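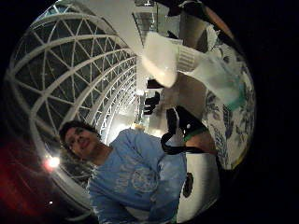
夜のアーケードが好きです。昼間に通ると「はいはい、屋根のある道ね」くらいの気持ちなのに、暗くなってから歩くと急に別の場所みたいな顔をするでしょう。白い骨組みが三角とひし形をずーっと繰り返しながら奥へ奥へと細かくなっていって、ガラスの向こうは黒っぽい空、突き当たりのあたりだけが白く明るい。あれを見ると、私はどうしても編み物のことを考えてしまうんです。太い糸でざくざく編み始めたのに、端に近づくにつれて目がどんどん詰まっていく、あの感じ。水色のスウェットの若い人がちょっと笑って立っているのもいいですよね。大きなガラス屋根って、下に人がひとりいるだけで、急に親しみがわいてくるものだなあと思います。

というわけで、今月の「屋根の下だより」は、まるごとガラス屋根の夜歩きの話です。先月号の終わりに「次は喫茶店の椅子の話を書きます」と予告しましたが、すみません、椅子は次にまわします。夜歩きがあまりに気持ちのいい季節になってしまったので、今書かないともったいなくて!

ガラス屋根の通りを歩くのが趣味です、と言うと、たいてい「買い物が好きなんですね」と返されます。いや、買い物も好きなんですけど、私の場合は首が上を向いているので、お店の看板をほとんど見ていません。何度も通っている道なのに、角のお店が何屋さんだったか思い出せないことがあります。そのかわり、天井の骨組みがどこで太くなって、どこで平らな天井に切りかわるかは、わりとよく覚えています。友人には「道案内を頼みたくない人」と言われました。ひどい。でも反論できない。

そもそものきっかけは、Wudariという小さなアーケードでした。以前の勤め先の近くにあって、雨の日の帰り道はいつもそこを抜けていたんです。全長199メートル。入口の柱の小さな案内板にそう書いてあって、どうして200にしなかったんだろう、あと1メートルくらい何とかならなかったのかと、通るたびに思っていました。ある晩、残業で遅くなって、もうお店はどこも閉まっていて、人もいなくて、ふと上を見たら、ガラスの上を雨粒がすうっと流れていくのが街灯に透けていたんですね。傘をたたんだまま、入口から出口まで歩いて、また戻って、もう一度歩きました。家に着いたら、当然ながら首が痛い。翌朝も痛い。それでも次の雨が楽しみになってしまって、そこから今に至ります。

それからあちこちのガラス屋根を歩きました。いちばん長く歩いたのはSandhuの通路です。駅から市場の裏までつながっていて、ほぼ500メートル。途中で屋根の形が2回も変わります。最初は山形の、いかにも温室みたいな屋根。真ん中あたりで丸いアーチになって、最後はまた平らになる。私はこの「変わり目」がたまらなく好きで、つい立ち止まってしまいます。違う形の屋根と屋根がぶつかるところには、かならず誰かが悩んだ跡があるんですよ。三角の模様が半端なところで終わらないように、端っこの一枚だけ幅を変えてあったり、梁を一本余分に渡してあったり。洋裁をする人なら、袖と身頃の柄合わせを思い浮かべてもらえると近いです。うまく合わせてあると「おお」と声が出るし、ちょっとずれていると、それはそれで人間味があってうれしくなります。

そうそう、模様の話をもう少しさせてください。ガラス屋根の骨組みに三角が多いのは、三角が形のくずれにくい図形だから、というのは学校で習った覚えがある方も多いと思います。四角は角を押すとぺしゃんと平行四辺形になってしまうけれど、斜めに一本入れれば踏んばれる。理屈はそれだけなのに、それが頭の上いっぱいに並ぶと、どうしてあんなにきれいなんでしょうね。私は建築の勉強をしたことがないので、難しいことは書けません。ただ、三角をふたつくっつけるとひし形に見えるので、目が三角を追ったりひし形を追ったり、忙しくなるんです。三角だけを見ようと決めて歩いても、十歩も行かないうちにひし形に負けています。散歩しながらできる、お金のかからない遊びとしておすすめです。

それから、夜は断然、白い骨組みがいいです。ここは少し力を込めて書きます。黒や濃い茶色の骨組みも、昼間は引きしまって見えて格好いいんですよ。でも夜になると空と溶けてしまって、どこまでが梁でどこからが空なのかわからない。白だと、下からの照明を受けて骨組みのほうが浮き上がって、ガラスの部分がすとんと暗く落ちる。昼と夜で、明るいところと暗いところがひっくり返るわけです。昼は空が明るくて骨が影、夜は骨が明るくて空が影。写真のネガみたいだと言ったら、姪に「ネガって何?」と聞かれました。説明に三分くらいかかりました。

この話を読者のKamran Abbasiさんにしたところ(毎号感想を送ってくださる方です、いつもありがとうございます)、「うちの近所のGimowの屋根は緑色ですが、夜も悪くないですよ」と返事がきました。緑! 考えたこともなかったです。Abbasiさんによると、古い温室で使われていたのと似た色で、夜は骨組みがほんのり葉っぱみたいに見えるのだとか。お手紙には手描きの断面図までついていて、柱の根もとの飾りのところに「ここ、猫がよく寝ています」と矢印がありました。屋根の情報より猫の情報のほうが詳しい気もしましたが、とても行きたくなりました。行ったらかならず報告します。

さて、夜歩きをやってみたいという方に、私のやり方を少しだけ。時間は、お店が閉まるころから一時間くらいがちょうどいいです。看板の明かりがだんだん減って、屋根の照明だけになっていくところが見られます。あまり遅いと照明そのものが落ちてしまう場所もあるので、はじめての通りは早めに行って、何時に消えるのか聞いておくと安心です。私は一度、Flastineの連絡通路で、ちょうど真ん中まで来たところで全部の明かりが消えたことがあります。ぱちん、と。声が出ました。変な声でした。目が慣れてくると、ガラスの向こうに本物の星が見えて、それはもうすばらしかったのですが、出口までは壁に手をつきながらのろのろ歩きました。懐中電灯は持っていきましょう。

靴は、底のやわらかいもの。アーケードの床は石やタイルのことが多くて、硬い靴だと自分の足音が天井に響いてけっこう大きいんです。最初のうちは「コツ、コツ」が映画みたいで気分がいいんですけど、だんだん恥ずかしくなってきます。飲みものは、ふたのちゃんと閉まる水筒に温かいほうじ茶。上を向いたまま飲もうとしないこと。これは経験からのお願いです。上着の衿にほうじ茶のしみがまだ残っています。

首のほうは、とにかくこまめに下を向く。私は「柱を五本過ぎたら足もとを見る」と決めています。床にも床で、見どころがあるんですよ。屋根の骨の影が落ちていることがあって、照明の位置によっては、上の模様がびよーんと引き伸ばされて足もとに寝そべっています。影の三角は、上の三角よりだいぶのんびりした形をしています。子どもと一緒なら、影の線だけを踏んで歩く遊びが盛り上がります(姪は本気になりすぎて、途中で私を置いていきました)。

写真を撮る方へもひとこと。人に入ってもらうなら、屋根が奥へ続いていく手前に立ってもらうのが私は好みです。頭の後ろにレースみたいに模様が広がって、ただの上着姿でもなんだか晴れがましい一枚になります。立ち止まるときは通る人の邪魔にならないように、端に寄って、手早く。自転車を押して通る方もいますからね。それと、せっかく遠くまで来たからと撮ってばかりいると、家に帰ってから「あれ、どんな音がしてたっけ」となります。私は一本の通りで一往復するなら、行きは撮る、帰りは何も持たずに歩く、と分けています。帰り道のほうが、たいてい長く感じます。

音といえば、ガラス屋根の下の音の話も書きたいんです。話し声が、近くの人のものなのに遠くから聞こえたり、遠くの自転車のブレーキが耳もとで鳴ったりする。平らな天井の下ではそういうことは起こりにくくて、丸い屋根に入ったとたんに始まるところがあります。Sandhuの真ん中のアーチのところでは、誰かの鼻歌がずっと聞こえていて、しばらく歩いてようやく、前のほうで閉店の片づけをしている人の歌だとわかりました。知らない曲だったのに、その晩はお風呂でその節を歌っていました。今も出だしだけ歌えます。曲名をご存じの方は教えてほしいところですが、文字では節が書けない!

もうひとつ、掃除のこと。屋根のガラスって誰がどうやって拭くんだろうと、前から不思議だったんです。Wudariの乾物屋のご主人に聞いてみたら、朝早くに業者さんが屋根の上の細い通路に乗って、長い柄のブラシでごしごしやるのだそうです。下から見ると、泡だらけの空の中を人の影が歩いていくように見えるのだとか。「447枚あるんだよ、うちの屋根」とご主人は得意そうでした。お孫さんが夏休みの自由研究で全部数えたのだそうです。途中でわからなくなるたびに最初からやり直して、先生からは花丸をもらったとか。えらい。私なら最初の30枚でアイスを食べに行っています。次の掃除は11月の予定と聞いたので、目覚ましをかけて見に行くつもりです。早起きはまったく得意ではないので、このたよりで宣言して、引っこみがつかないようにしておきます。

最後にお知らせをふたつ。前号で募集した「あなたの町の屋根の下」には、思いがけずたくさんのお便りをいただきました。まだ全部にお返事が書けていません、ごめんなさい、順番に書いています。渡り廊下、バスターミナル、植物園、それから「うちのベランダの波板」という方もいて、これがまた読みごたえのある波板愛だったので、次号で紹介させてください。もうひとつ、延期していた喫茶店の椅子の話ですが、座り心地をもう一度たしかめるために三軒はしごしてきます。おすすめの椅子がある方は、お店の名前と、できれば何を飲みながら座るのがいいかも添えて送ってください。私はたぶん、どこでもクリームソーダを頼みます。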